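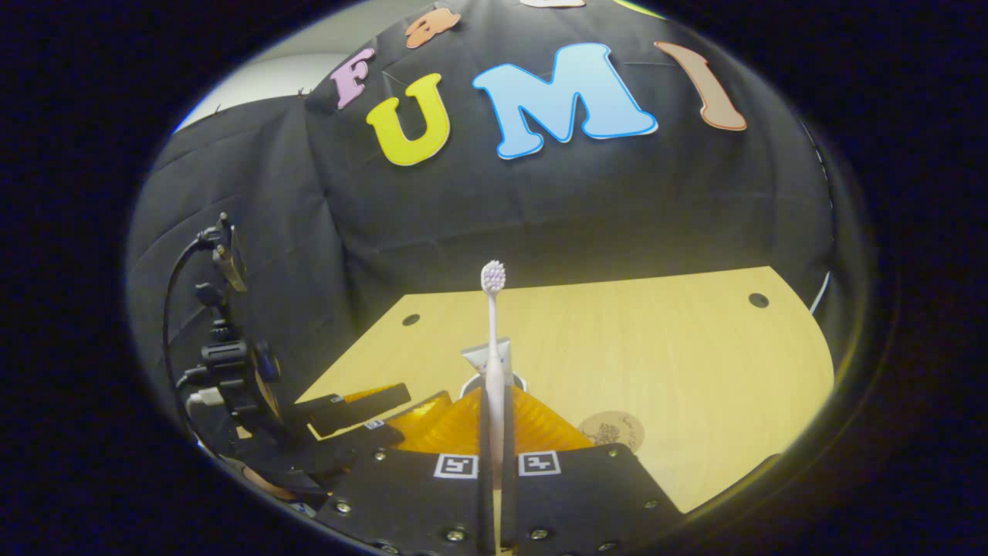

Toothbrush and toothpaste.

Ticket status: Closed – resolved
Category: Water supply / low pressure
Site: Mudbridge Residence, second floor
Priority: Normal

Reported problem
The front desk reports that cold water at the bathroom sinks on the second floor slows to a thin stream in the early morning. Hot water is not affected. Showers and toilets on the same floor are working normally. The first complaint was logged in February at 6:40 a.m.

Initial response
Please confirm whether the aerators on the affected faucets have been removed and rinsed. Please also confirm that the shutoff valves under each sink are fully open.

Site reply
Aerators were rinsed in all affected rooms. Light grit was found in rooms 2 and 14. Shutoff valves are fully open. There was a slight improvement in room 2 and no change in room 14.

Second response
A reading is required at the Taseck pressure regulator in the riser closet, taken once during the complaint period and once after midday. The site is asked not to adjust the regulator before both readings have been recorded.

Site reply
Midday reading: 70 psi. Early reading: 70 psi. The gauge needle did not move when a faucet was opened. The access panel sticks and will need a new latch – please open a separate request for that item.

Assessment
A needle that stays still while water is drawn suggests a stuck gauge. Both readings have been set aside. Madigan Plumbing was asked to replace the gauge and to inspect the strainer ahead of the regulator on the cold water branch.

Contractor report
The gauge was replaced. The strainer screen was heavily clogged with scale and was replaced with a part of the same size. The regulator was left at its existing setting. The cold water line was flushed for 14 minutes and ran clear.

Follow-up
The site checked all second floor sinks the next morning and reported normal flow. No further complaints were received during the monitoring period. The strainer has been added to the yearly maintenance list. The latch request remains open under its own ticket.

Resolution code: Blocked strainer, part replaced

Dudirthorpe Facilities Support | Contact the Service Desk | © Dudirthorpe Property Services. All rights reserved. | Back to top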